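Thursday

Morning

Got to Gallow before the laser people and had the bench to myself. Wiped down, powered up left arm first, then right. The left one homed straight away. The right one stopped with fault 999 again, which in the controller I wrote only means "something I haven't given a number to yet." I have to stop using it as a bucket. This time it was the wrist connector, half seated. Pushed it in, taped it, restarted, fine.

The job for the week is still the unpacking and repacking routine. Umarell has two arms and a white table, and all I want from it this month is to take a small camera out of its box, set it down, and put everything back the way it was. I picked the camera box because I had one on the shelf. It has a deep base and stiff sides, and it's small enough that both arms have to come close together to work on it. The close work is where all my trouble is.

Started with holding the box in the air on the left and keeping the right side still. I wanted to know how much the grip creeps when the arm is parked. With the finger current at 9 percent the box slid. At 15 it stayed put through a whole cup of coffee. I wrote 15 into the config and left it there.

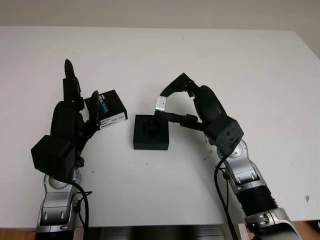
Left hand holding the box, base on the table between the two arms.

The right fingers were closer to the base than I like. The planner thinks the hand is smaller than it is because I modeled the fingers as straight rods, and once they curl they take up a lot more room. I added a margin to the knuckles in the collision model. It makes the right arm take a silly long way around to get anywhere, but it doesn't clip the base anymore. I'll put in proper finger shapes when I have a weekend for it.

The new Vaher cable clips are holding. I had zip ties before and they slipped down the forearm every time the elbow turned. One clip on the left side is stiff and I filed it a little.

Noon

Ate at the bench. Read the log from yesterday while I did. Out of 62 grasp attempts on the camera, most of the bad ones came from the same direction, with the hand arriving too high and the fingers closing on the top edge. The thumb target was set to the middle of the camera body. I lowered it so the thumb comes in along the table first and the other fingers come down after. It's slower, and I don't care about slow yet.

I also changed where everything gets laid out at the start. Before, I had the box behind the tray and the left hand had to go over the tray to reach it. Now the box goes next to the left hand, the tray goes in the middle, and the camera goes on the right. No reaching across. I marked the three spots on a sheet of paper and then took the paper away because the overhead view was picking up the pencil lines as edges.
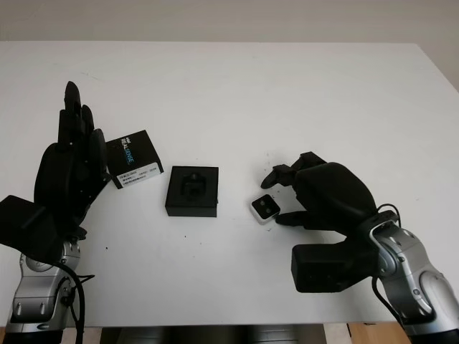

The first few tries with the lower thumb were better. The camera came up level more often, and when it didn't, it tipped toward the palm, where there's something to lean on. Getting it down into the recess in the tray is the next thing. I have the position right and the angle wrong. The hand lets go a little early and the camera settles crooked. I can fix it by hand with one finger, but that's cheating, so I logged those as failures.

Spent a while on the release. Opening all the fingers together gives the camera a small kick. Opening the thumb first and then the rest seems to be the better order — I tried it the other way too, to be fair, and it was bad. Saved both versions.

Afternoon

Back to the box. I wanted the left arm to hold it low over the table while the right hand comes in from the side, so the two can share it during a turn. Holding it from above works if the fingertips land square on the top. If they land off center the box leans, and then the right side goes to where the box ought to be and closes on air. I added a short pause and a second look before the right hand moves.

The second look costs time and I had to move the lamp twice before it stopped losing the edge of the box. Black box, black fingers, so it has very little to go on. The white lettering helps more than anything else does.

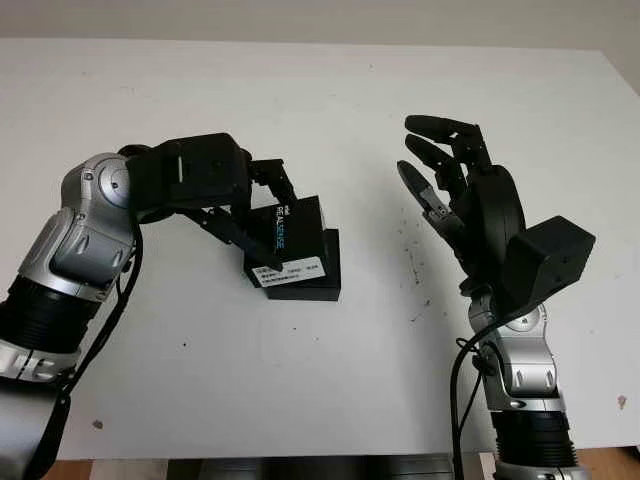 Evening

Shut down both arms a bit before the woodturning group came in. Backed up the config and the logs to the drive in my locker.

Still to do:
Give the wrist connector fault its own number.
Order the Clarnell fingertip pads, the thinner ones, two sets.
Proper finger shapes in the collision model.
Try the release order with the tray turned a quarter turn.
Return the borrowed hex keys to the rack.

My back hurts from leaning over the table. I should raise it on blocks, but then the arm mounts have to come up too and I'd have to calibrate again, so it stays where it is until the repacking works. Booked the bench for the whole afternoon next time.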